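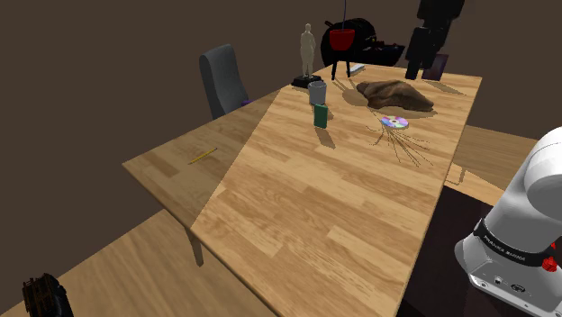

Según Viorica Toma, el problema de las radios portátiles en el túnel no era de potencia, y subirla solo habría servido para gastar antes las baterías. Pedía que se revisara primero el cable radiante y después todo lo demás. En la reunión de seguimiento se le dio la razón, y de ahí sale buena parte de lo que contamos en este número sobre la obra de Salau.

Salau: cobertura de radio en la galería de servicio

La galería de servicio de Salau discurre paralela al túnel de carretera y la usan los equipos de mantenimiento y los servicios de emergencia. Hasta este año tenía un sistema de radio analógico instalado por tramos, con repetidores de distintas épocas y sin supervisión remota. Los avisos de pérdida de comunicación llegaban de palabra, al final del turno, y casi nunca incluían el punto exacto ni el canal utilizado.

El encargo a Ortner consistía en renovar los repetidores y pasar la red a digital sin cerrar la galería. El contrato no incluía el cable radiante, que el titular daba por bueno. Las primeras medidas se hicieron en julio, con el portátil de servicio a la altura de la cadera y a la altura de la cabeza, en los dos sentidos de marcha. Los valores eran correctos cerca de cada cabecera y caían mucho más deprisa de lo previsto a partir de la segunda caja de empalme.

Se abrieron las cajas. En dos de ellas el conector tenía óxido en el conductor exterior y la junta estaba aplastada. En otra, el cable había quedado apoyado sobre la bandeja metálica tras una reparación de alumbrado, sin los separadores. El cable radiante necesita distancia a la pared y a las masas metálicas para funcionar como indica su ficha, y en ese tramo estaba pegado a ambas cosas.

La solución fue poco vistosa: conectores nuevos, separadores cada metro en el tramo afectado, cambio de 469 grapas por otras de acero inoxidable y una revisión del par de apriete en todas las cabeceras. Las grapas de seguridad contra incendio se colocaron aparte, en los intervalos que marcaba el proyecto. Con el repetidor antiguo todavía en servicio, la señal en el punto medio de la galería ya permitía mantener una conversación.

Después se instalaron los repetidores nuevos, modelo Skovier, en armario estanco y con doble fuente de alimentación. Cada armario lleva una batería que mantiene el equipo hasta 6 horas sin red eléctrica. El valor se comprobó por descarga en taller y se repetirá en la galería durante la próxima parada programada.
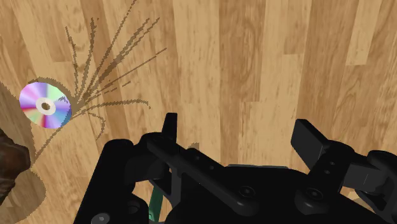
La migración se hizo canal por canal. Primero pasó a digital el canal de mantenimiento, que es el de más tráfico y el que mejor tolera una incidencia. El de emergencias siguió en analógico hasta completar las pruebas con los bomberos, y los dos sistemas convivieron en los mismos armarios mediante un combinador. Esto obligó a recalcular las pérdidas de inserción y a dejar menos margen del deseable durante esas semanas. No hubo cortes, aunque en la boca norte se detectó una interferencia entre canales que se corrigió moviendo una frecuencia, previa autorización.

Fiifi Tsikata llevó la coordinación en obra y ha dejado por escrito varias observaciones que conviene tener presentes en trabajos parecidos:

Los planos de las cajas de empalme no coincidían con la realidad en tres puntos. Antes de pedir material hay que recorrer la galería entera con el plano en la mano.

El etiquetado antiguo usaba numeración correlativa desde la boca sur y el nuevo usa el punto kilométrico. Se han mantenido las dos etiquetas hasta que el titular actualice su inventario. Quien retire una etiqueta debe anotarlo en la hoja del armario.

Los ventiladores de la galería, al arrancar, metían ruido en la línea de los interfonos fijos. Se separaron las canalizaciones donde fue posible y en el resto se puso par apantallado con la pantalla a tierra en un solo extremo.

Las pruebas de voz deben hacerse con el equipo de protección puesto. Con casco y protector auditivo, un volumen que parecía suficiente en la oficina no lo era junto a los ventiladores.

Este último punto llevó a cambiar el accesorio de audio. Se probaron dos microaltavoces y se eligió el de pulsador más grande, que puede accionarse con guante grueso. Pesa algo más, y un par de operarios han preferido seguir con el suyo. De momento se admiten ambos, siempre que el conector sea el del portátil nuevo y no se usen adaptadores.

Integración con el centro de control

Los repetidores se supervisan ahora desde el centro de control por la red de fibra existente. El operador ve el estado de cada armario, la potencia directa y reflejada, la alimentación y la apertura de puerta. La potencia reflejada es el dato más útil para el día a día: si sube en una cabecera, lo probable es que haya un conector con agua o un cable dañado, y se puede enviar a alguien antes de que lo noten los usuarios.

La configuración de alarmas la preparó Jingyi Ren. En la primera versión cada apertura de puerta generaba una alarma sonora, y durante los días de montaje el centro recibió demasiadas. Se ha pasado la apertura de puerta a nivel informativo en horario de trabajo y se mantiene como alarma por la noche. La pérdida de red eléctrica y la potencia reflejada alta suenan siempre. Los umbrales se revisarán cuando haya datos de un invierno completo, porque la condensación en las bocas cambia bastante de una estación a otra.

También se graban las comunicaciones del canal de emergencias, como pedía el pliego. La grabación se hace en el centro y no en los armarios. El acceso requiere la autorización del titular, y las consultas quedan registradas.

Quedan pendientes la formación del turno de noche, la entrega de los planos finales y la sustitución de un tramo corto de fibra en la boca norte, que funciona pero tiene una atenuación mayor que el resto. La fibra se cambiará aprovechando otra intervención - no tiene sentido cerrar un carril solo para eso.

Repuestos y mantenimiento

El almacén de Stostarard tiene ya el lote de repuestos de la instalación: un repetidor completo, fuentes, módulos de batería, conectores y separadores. Para retirar material hace falta el número de armario y el número de serie de la pieza averiada. Akash Jaiswal recuerda que las piezas averiadas tienen que volver al almacén en el embalaje de la nueva, con una nota del fallo observado. «No funciona» no es una descripción suficiente. Sirve indicar si el equipo enciende, qué indicador está en rojo y si el fallo apareció al arrancar o en marcha.

El plan de mantenimiento preventivo queda así:

Revisión visual de armarios y cajas de empalme, cada trimestre.
Medida de potencia directa y reflejada en cabeceras, cada trimestre.
Prueba de voz recorriendo la galería completa, cada semestre.
Descarga controlada de baterías, una vez al año.
Comprobación de par en conectores, una vez al año y siempre después de cualquier trabajo en la bandeja.

Pedimos especial atención al último punto. Los daños encontrados en el cable venían de trabajos ajenos a la radio, hechos por otros contratistas que movieron la bandeja y la volvieron a cerrar. El titular ha aceptado incluir en los permisos de trabajo un aviso previo a comunicaciones, y el formulario nuevo tiene una casilla para ello.

Consultas recibidas

Flurina Hauser ha preguntado si los portátiles analógicos antiguos se pueden aprovechar en otras instalaciones. Sí, siempre que la frecuencia esté autorizada en el nuevo emplazamiento y se reprogramen antes de entregarlos. Un portátil con los canales de la galería no debe salir de ella. Los que tengan la carcasa abierta o la junta del conector de antena deteriorada se dan de baja, porque han perdido la estanqueidad y la reparación cuesta más que el equipo.

Otra pregunta repetida es si el teléfono móvil puede servir de respaldo en la galería. La cobertura móvil llega a las bocas y se pierde en el interior, de modo que el respaldo siguen siendo los interfonos fijos. Están revisados y en servicio. La llamada entra directamente en el centro de control con la posición del puesto, sin necesidad de marcar. Quien encuentre uno sin tono debe avisar por radio e indicar el número de la placa.

Por último, sobre las baterías de los portátiles nuevos: se cargan solo en los cargadores de su modelo. Las antiguas encajan en la base, pero el cargador no las reconoce y puede dejarlas a media carga sin dar aviso. Las bases antiguas se retirarán del cuarto de radio cuando termine la formación del turno de noche.

Las hojas de medidas de la galería y la tabla de canales actualizada están en la carpeta de documentación de Salau. La tabla válida es la de fecha 08/11/2023. Las copias en papel anteriores que haya en los vehículos deben destruirse.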